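Plain blocks, fancy claims

The February catalogues are in, and once again the toy pages would like us to believe that a bag of wooden cubes will turn a two-year-old into an engineer. Orard calls its new set a "spatial learning system". Tililier says much the same of its own, in a softer typeface and at a higher price. I have been buying blocks for our toy library for long enough to doubt both of them.

A cube is a cube. It wants to be the same size on every side, smooth enough for small hands and heavy enough to stay where it's put. Paint is optional, and I'd argue against it, as members bring painted sets back chipped by Easter.
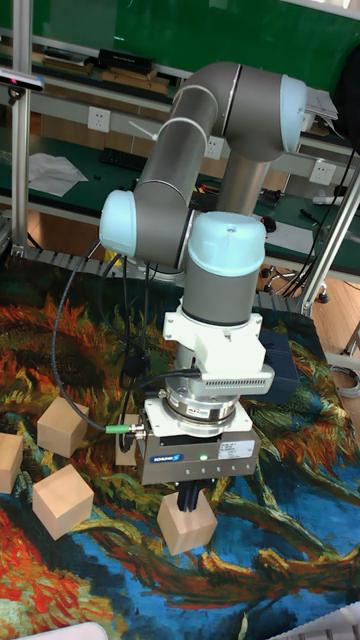 The Orard bag holds 30 pieces, and the leaflet talks of 1,000 possible builds. I should like to meet whoever sat down and made them. Most children I've watched make a tower, a wall and a mess, and are perfectly happy with all of it. Tililier goes one better and claims 2,000, from a set with fewer blocks in it, and I can't make the sums work however I try.

The MacLeish report, which gets quoted on the back of every box these days, is even less help. I read the whole thing over a pot of tea. It says that children who play with blocks get better at playing with blocks. Fine, but I wouldn't pay extra for the news.
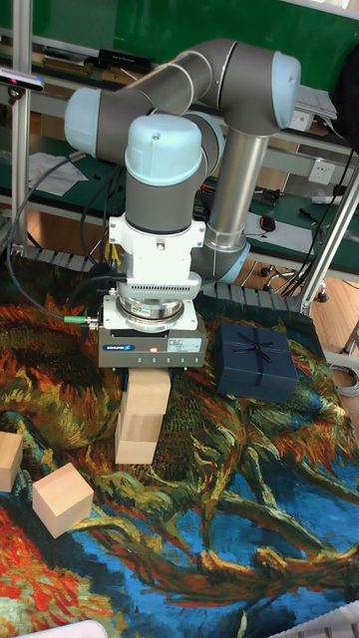

Stacking is the only test I trust in a shop. Ask for two blocks out of the bag, put one on top of the other and let go. You needn't line them up perfectly, and a child certainly won't. The upper block here sits a little to the right of the one beneath, and a decent pair should put up with that much carelessness. If they rock on a flat table, the faces aren't true and you can put your purse away.

As for what we'll buy, I'm leaning towards the plain Trevik cubes, sold in a cotton bag with no leaflet at all. They are dearer than I'd like and the drawstring looks feeble. Members who want to try them can ask at the desk after 2 in the afternoon. Please bring the bag back too.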